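Olutstead House
Shared kitchen inspection, second floor
Date: 31st March
Inspected by: Gifty Gyamfi
Accompanied by: Ravinder Boychuk
Previous inspection: August (R. Westerberg)

Key: OK = no action. C = comment, see text. F = fix before next inspection.

1. Doors and floor

1.1 Corridor door closes fully on its own: OK
1.2 Exit route clear: C
1.3 Floor dry and free of trip hazards: OK
1.4 Mat lies flat at the sink: F

Comments: A folded drying rack was leaning against the wall by the door. Ravinder moved it to the closet during the visit. It needs to stay there. The mat curls up at one corner. It was reported in August and is still the same mat. Replace it.

2. Fire safety

2.1 Extinguisher on its hook, pin and seal in place: OK
2.2 Extinguisher tag current: OK
2.3 Fire blanket reachable without leaning over the stove: F
2.4 Smoke detector tested: OK
2.5 Emergency numbers posted: C

Comments: The blanket is mounted directly behind the back burners. Move it to the wall beside the light switch, where there is already a screw hole. The emergency sheet still lists Manolis Tzanetos as the floor contact. He moved to the Poirier building. New contact is Jade Charbonneau, room 29. Sheet to be reprinted.

3. Refrigerator and food storage

3.1 Refrigerator at or below 40 °F: OK
3.2 Freezer door seals: C
3.3 Food labeled with name and date: C
3.4 Raw meat on the bottom shelf: OK
3.5 Dry goods off the floor: F

Comments: Frost on the upper part of the freezer seal. Defrost, then check again. Labeling is good on the top shelves and poor in the door. Unlabeled items were put in the Friday box and will be thrown out Monday unless claimed. A bag of rice was on the floor under the window. Use the lower cabinet, which has space.

4. Sink and cleaning supplies

4.1 Drains freely: OK
4.2 Hot water reaches the tap within one minute: OK
4.3 Dish soap and paper towels stocked: OK
4.4 Cleaning products kept apart from food: C
4.5 Sponge replaced this week: OK

Comments: Oven cleaner was on the same shelf as cooking oil. Moved under the sink. The Prerkodo degreaser had lost its label, so I wrote the name on the bottle in marker. Order a new one if the writing rubs off.

5. Countertop, small appliances and dishes

5.1 Outlets free of cracks and scorch marks: OK
5.2 Cords undamaged and away from the sink: OK
5.3 Microwave clean inside, door latches: OK
5.4 Microwave vents uncovered: OK
5.5 Kettle lid closes, automatic shutoff works: OK
5.6 Dishes free of chips: OK
5.7 Countertop clean: C

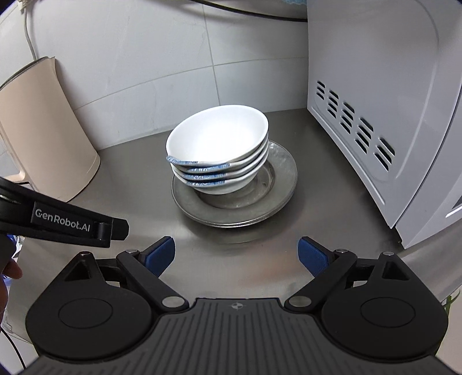

Comments: In August this section had the most fixes on the form, and most of them came from things being pushed up against the microwave. That has improved. The slots on its left side panel are clear, with the bowls stacked on the steel plates and the kettle over to the left of them. Please keep it that way and don't hang dish towels there. The four white bowls with the blue bands can stay out if they are in use, otherwise they go in the cabinet. Water spots on the plate and streaks on the steel counter are a cleaning matter and do not count against the score. Wipe and dry both.

6. Trash and recycling

6.1 Lids on both bins: OK
6.2 Bins emptied on schedule: C
6.3 No glass in the bag bin: OK

Comments: Bag bin was full to the lid. Rasa collects from the yard, so bags have to be down there the evening before.

Result: 19 OK, see list for the rest.

Copy to: Roald Westerberg, Jade Charbonneau
Items marked F are to be reported to Ravinder when done.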